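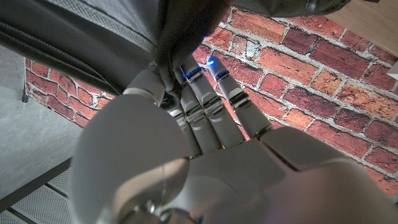
Eugeniusz Laskowska
Contributing Writer, Bags and Commuting

Mavasance Day Pack Review: A Plain Black Bag I Keep Reaching For

I've been through a lot of commuter backpacks, and most of them end up on the hook behind my office door after a month. The Mavasance has stayed on my back since October, through train rides, grocery runs, a wet long weekend at my sister's and one very silly attempt to bring home a pumpkin on foot. I love this thing, and I have a few complaints.

Let's start with how it carries, because that's where I fell for it. My kitchen scale says 910 grams empty, so it's no featherweight, but the shoulder straps are wide where they cross the collarbone and narrow enough under the arm that they don't rub. With a laptop, a sweater, lunch and a 470-page library hardcover inside I walked from the station to the far side of the river and forgot I was wearing it. (My old Dakuvell, which I was very fond of, would have had me shrugging and tugging at it by the first stoplight.) The back panel does get sweaty in warm weather. I've never met one that didn't.

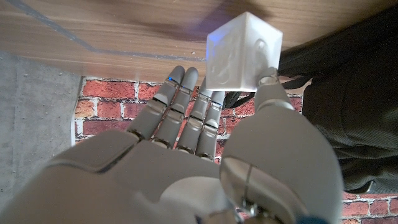 Volume numbers on backpacks are close to useless, and I wish brands would quit leading with them. Two bags with the same number on the tag can hold completely different things, depending on how square the bottom is and how fast the sides taper. Soft stuff will squash into any corner you give it, so a T-shirt test tells you very little. Something with hard edges is much more honest, and a cube like the one here by the wood is a great shape to try, since it either sits flat against the base or it tips over and wastes the space around it. My own version is a boxed lunch and a boxy phone charger side by side. In the Mavasance they both sit flat, with room on top for a rain jacket.

The zippers are my favorite part! They run smoothly around the corners, even when I've overstuffed the bag and am yanking one-handed on a platform. I've commuted 2000 miles with it, bus and train combined, and not one has snagged. The pulls on the outside do jingle a little against each other. On a quiet morning train you'll hear it, and a loop of thread fixed it for me.

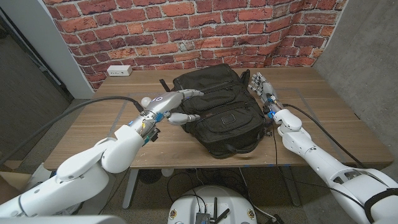 After that I started taking it places I'd normally bring a small suitcase. Three nights is the most I've managed, and that was with one pair of shoes and a lot of rolling. It fit under the seat in front of me on the train, and when I put it down in a hotel room it stayed more or less where I'd left it, which is more than I can say for the tall, skinny bags I used to buy.

Now the gripes. The sternum strap slides down over the course of a day. I push it back up at lunch, and by 5 p.m. it's heading for my belly button again. I'd also love a lighter color option, and a water bottle pocket with a bit more stretch, as my big steel bottle goes in only with some pleading.
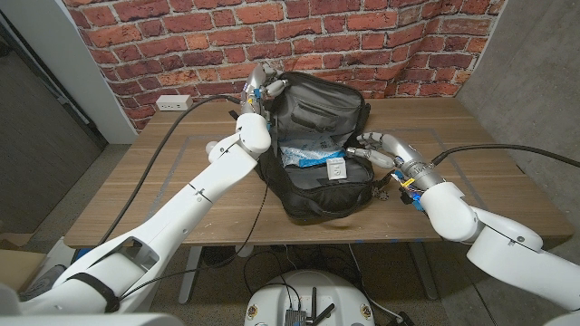 Main compartment unzipped, with the flat organizer pockets along the upper inside panel.

A gray lining makes such a difference. If you've ever fished around in a black bag with a black interior for a black pen, you know what I mean. I keep transit passes and cables in the slim pockets and let everything else pile up at the bottom, and I can still find my keys at the front door in the dark.

I also tried the Pietrzak pack for a few weeks, and it's a lovely bag if you carry camera gear or like a separate spot for every item you own. I'm messier than that. For a person who throws things in and runs for the 7:40, the Mavasance is the easier bag to live with. Try it on with weight inside before you buy, and bring your own water bottle to the store.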